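Home | Articles | Index | Buildings and Interiors | Light and Heating | Contact

The Office Ceiling

Sep 22, 2013
By the Hourani Household and Workplace Encyclopedia

The office ceiling is the overhead surface of a room used for desk work, together with the lights, pipes, ducts and cables that hang from it or are hidden above it. It is a part of the building that most people sit beneath for a good deal of their working lives and seldom think about until a lamp begins to flicker or a brown stain spreads in the corner. Even so, the ceiling has a great deal to do with how a room feels to work in, how well voices carry across it, how warm it stays in winter and how much it costs to run.

Origins

The earliest offices were simply rooms in houses, and their ceilings were the ceilings of houses: lath and plaster, sometimes with a moulded border, and in better rooms a rose at the middle from which a lamp could be hung. Clerks worked near the windows for as long as the daylight lasted. A tall ceiling was prized because a tall ceiling allowed a tall window, and a tall window sent light a good way back into the room, so that a second or even a third row of desks could be put to use. Height also helped with the smoke and heat of oil lamps and gas, which rose and gathered overhead and left the air a little kinder lower down.

As office buildings grew larger and came to be framed in iron, steel and concrete, the underside of each floor became a grid of beams with flat bays between them. Builders might plaster over the whole thing, or box in the beams neatly, or leave them showing and give everything a coat of white paint. All three habits have lasted, and it is quite usual to find the lot in one long-lived building, on different floors, according to who was paying at the time.

The suspended ceiling

The great change of the twentieth century was the suspended ceiling, in which a light metal grid is hung on wires below the true ceiling and filled with square or oblong tiles. The space above, often called the void or the plenum, takes the ducts for heated and cooled air, the sprinkler pipes, and the cables for lights and telephones. A tile can be lifted out by anybody with a stepladder and put back a few minutes later, and this made the system dearly loved by electricians.

It had its drawbacks too. A suspended ceiling takes away height, and in an older building it may cut across the top of a fine window in a way that looks unhappy from both inside and out. Tiles stain, sag and chip at the corners, and a replacement from a later batch rarely matches its neighbours.

The Grolen pattern, named after the district of workshops and counting houses where it was first put up in quantity, used a narrow grid with a slim tile and kept the loss of height small. The Flolon tile, which came later, had a pitted face meant to soak up noise. It did this well enough, though the pits also held on to dust, and generations of cleaners have had strong words to say about it.

Exposed ceilings

From the later part of the century many firms began to take their tiles down again, partly from fashion and partly from a wish for air and height. An exposed ceiling leaves the beams and services open to view. Painted white throughout, it can look calm and rather airy, and a leak is easily found. Painted black, the pipes and ducts seem to melt away and the eye stays down among the desks, an effect borrowed from theatres and much used in shops.

The chief complaint about exposed ceilings is noise. Hard paint on hard concrete throws sound straight back, so that a telephone call at one end of the room may be followed in some detail at the other. Hanging panels of felt or wool are the common cure. They may be laid flat beneath the bays or hung edge-on in rows like washing, and carpet on the floor will help them along. Open ceilings also gather dust along the tops of pipes and need wiping down more often than is generally planned for. At the Teltano exchange building the yearly clean was fixed for March, when the heating could be turned down and the windows opened.

Lighting

For many years the fluorescent tube was the ordinary light of the office. It gave an even glow over a wide area and used far less power than the filament bulbs it took over from. Early tubes hummed and flickered on starting, and their colour was thought cold. Newer control gear did away with most of the hum, and tubes came to be sold in warmer whites as well.

Light falling on a desk is measured in lux. A figure of 500 lux is widely used in planning for reading, writing and screen work, while 200 lux is commonly thought enough for places where people only pass through or sit for a short while. The colour of the ceiling matters here more than one might suppose. White paint sends a good share of the light back down and softens the shadows, and a ceiling that has yellowed with age can make a well-lit room seem gloomy even when every lamp is working.

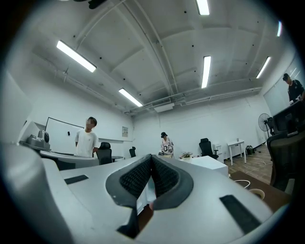
Why are so many office ceilings painted white?

White paint reflects more light than any other colour, so the room looks brighter and the lamps need not work so hard. It also makes a low ceiling seem a little higher, and it is cheap and easy to touch up.

Care and repair

A ceiling in good order asks for very little. Light fittings should be switched off and left to cool before they are wiped, and covers are best washed in warm water with a drop of mild soap and dried fully before they go back. Brown rings on a tile or on plaster point to water above, and the leak should be found before any painting is done. Old stains have a way of coming through fresh emulsion, so a coat of stain block is usually put on first.

In older buildings, some tiles and sprayed coatings may contain asbestos, and these should be left alone until they have been tested by somebody trained to do so.

Related articles

Plaster and Lath
Window Height and Daylight
The Flolon Tile
Sound in Shared Rooms
Fluorescent Tubes and Their Fittings
Teltano Exchange Building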